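4.2 Do sorting labels change what households throw away?

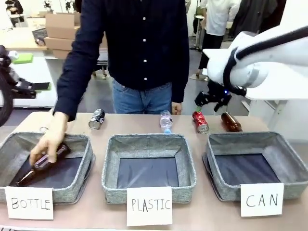
Figure 7. Felt-like sorting bins on a tabletop, with a glass bottle held in the left bin.

The claim that better labels produce cleaner recycling is repeated so often that it is rarely tested. Most of the support for it comes from surveys in which people are asked whether they would sort more carefully if the instructions were clearer. They say yes. We see little reason to treat that answer as evidence of behavior.

The Collado trial is the study most often cited in favor of labels. It enrolled 479 households and reported a drop in the share of misplaced items after new labels were handed out. Two problems stand out. First, households signed up knowing that their waste would be inspected, and people who expect an inspection tend to tidy up. Second, the comparison group was drawn from Grolum, where glass was collected on a different schedule. A household that has to store bottles for an extra week may well put some of them in the wrong place, whatever the label says.

We went back to the item records, 2628 in all, and split them by material. Nearly all of the reported gain came from paper and card. Glass hardly moved. This is awkward for the label account, as the glass label was the one that had been redesigned most heavily, while the paper label kept its old wording and changed only in color.

The follow-up in Lurnodo does not settle the matter. It ran for 30 days, too short a period to tell a lasting habit from a burst of early effort, and households that dropped out were left out of the final count. If careless sorters were more likely to quit, the remaining group would look better with no change in anyone's behavior. The authors mention this possibility in a footnote and then set it aside.

None of this shows that labels are useless. The effect may be real and small. Section 4.3 turns to collection frequency, where the records are more complete.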